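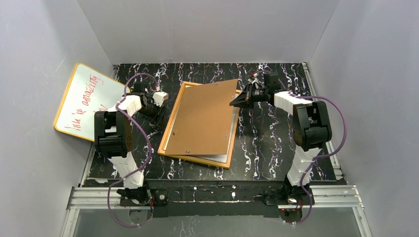
Chapter 9
Chores as a Measure of Progress

9.1 Where Matters Stand

The question of whether a machine can do housework has no single answer, and this chapter does not try to give one. A dishwasher does housework. So does a floor vacuum. Both work because the job was reshaped to suit the machine: the dishes go in a rack, the floor is kept flat. The harder case is the chore left as people do it, with ordinary parts, ordinary fasteners and two hands.

Fitting or removing the backing board of a frame is a useful test of this kind. An adult does it without instruction. The board must be kept in line with the frame, the small metal clips must be turned, and the screws must be handled without being lost. 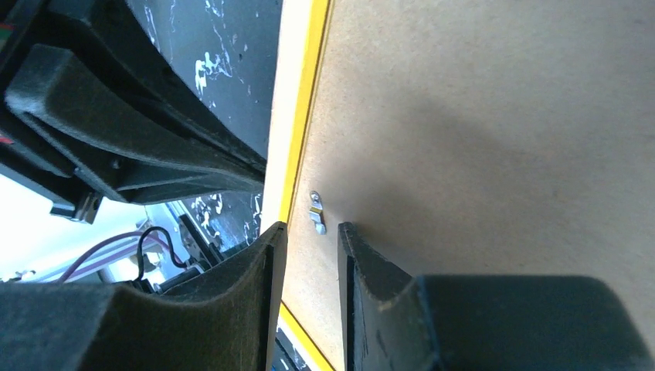
The clip is the difficult part. It is small, it is shiny, and its position when turned differs from its position when shut by only a few millimeters. A gripper wide enough to hold the board is clumsy at the clip, and padding added to protect a surface also hides the point of contact from a wrist camera. Designers therefore choose between a finger that holds well and a finger that turns well. Few have found one that does both.

9.2 Counting Attempts

Published success rates should be read with care. In the Kangate trials, 2,836 attempts at household fastening tasks were logged, and 233 of these were set aside before scoring because a part had left the reach of both arms. Whether such an attempt is a failure or a void run is a matter of definition. The person at home, looking for a screw under the stove, would call it a failure.

Screws deserve separate mention. A loose screw on a flat board has no fixed pose, rolls when touched, and offers little for a parallel jaw to close on.

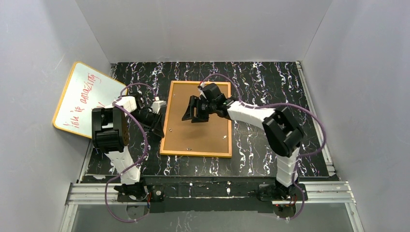

Maysoun Hijazi objected, on reading an early draft of this section, that the screw is the wrong place to look. Shop floors solved loose screws long ago with feeders and magnetic bits, she wrote, and a home robot could carry the same tools. What it could not carry was a rule for when to stop and ask for help.

The objection is fair, and Section 9.4 takes it up. It does move the problem, though. A robot with a magnetic bit must still pick up the bit, and tool changes are themselves a chore.

9.3 Two Arms

Many chores need one hand to hold and the other to work. Holding is often treated as the easy half. It is not: a thin piece of wood gripped at one end will swing under a light push at the other, and the holding arm has to resist that push without crushing the piece.
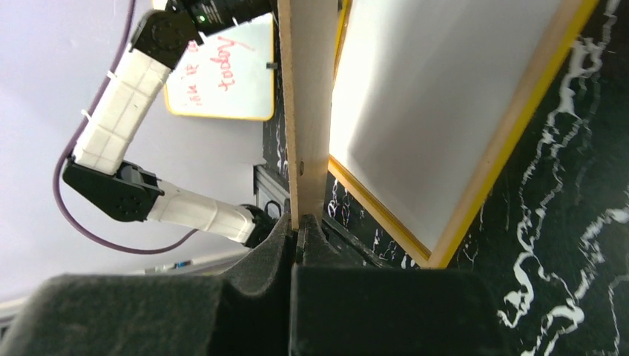
Rizk's rule, used throughout this book, is to judge the pair of arms by the slower of the 2. Exercises 1 to 15 apply it to a shop-floor task (the Flendell hinge line) and to a domestic one. The reader should attempt the domestic task by hand first — with gloves on, if possible — and record every regrasp.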